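Tagging the Linen: Tracking Hospital Scrubs and Sheets from Ward to Laundry

Student project report by Bláthnaid Coughlan

Last updated: August 8, 2019

Print this page
E-mail this page

When our group picked hospital linen as our project topic, a few of our classmates laughed. I'm so glad we stuck with it! Sheets, gowns and scrubs go missing from hospitals all the time, and the more we read, the more we wanted to know where they go and whether radio tags could help find them.

We worked with the linen room at Idthorpe Hospital, which sends its soiled linen to the Dolan laundry across town and gets it back clean the next morning. Until now the counting has been done by weight. A trolley goes out, a trolley comes back, and if the two weights are close, everyone is happy. Weight can't tell you that a set of scrubs has been sitting in a locker for three months, though, or that one ward is hoarding fitted sheets (one was, and they were very good sports about it).

We sewed 500 soft laundry tags into the hems of scrubs and sheets. The tags came from Drudutance, who kindly let us have them at the student rate, and each one is small enough that the nurses told us they forgot it was there. Nesar, the software we used to log the reads, is free for schools and ran on an old laptop in the linen room. We put one reader at the soiled chute, one at the loading dock and one beside the scrubs cupboard on the second floor.

The first week was rough. Tags stacked tightly in a full bag shield each other, and damp cotton soaks up the signal, so our dock reader was catching far fewer items than we knew we had loaded. We tried moving the antenna higher, then lower, then turning it on its side. Tilting it and pushing the trolleys through slowly made the biggest difference – we went from missing 30 items in a test load to missing two.
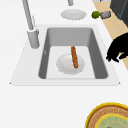

A plate in the sink, computer rendering.

We had also worried about the wash itself. Hospital linen is washed hot, pressed hard and tumbled, and cheap tags can crack under the press. Dolan let us follow a batch of 18 tagged pillowcases through 15 full cycles in May. All but one tag still read at the end, and that one had come loose from its stitching. We switched to a double seam after that and had no more trouble with it.

My favourite part was the map. Once the readings were coming in properly, Nesar could show us where each item had last been seen, coloured by how long ago. Nearly all of the "lost" scrubs had been read at the cupboard and then never again at the chute, so they were leaving with people, probably in backpacks on the way home. The sheets were a different story. They were going to the laundry and coming back to the wrong floor, and the linen staff fixed much of that with a new label on the shelf before we had even finished writing up.

Privacy came up early. The tags hold a number and nothing else, and we didn't link any number to a staff member. Some of the nurses asked if we would be able to see who had which scrubs, and it was a fair question. We put up a notice beside each reader explaining what was recorded, and left our e-mail address on it.

If we had another term, I would love to try a reader built into the trolley, so that it could report its own load as it was filled. I would also want to tag the blankets. We left them out to save money, and the linen room manager told us on our last day that blankets are what she runs short of every winter.

Thank you to the linen room at Idthorpe for the tea and the patience, and to the night crew at Dolan, who rescued our test batch from the wrong dryer.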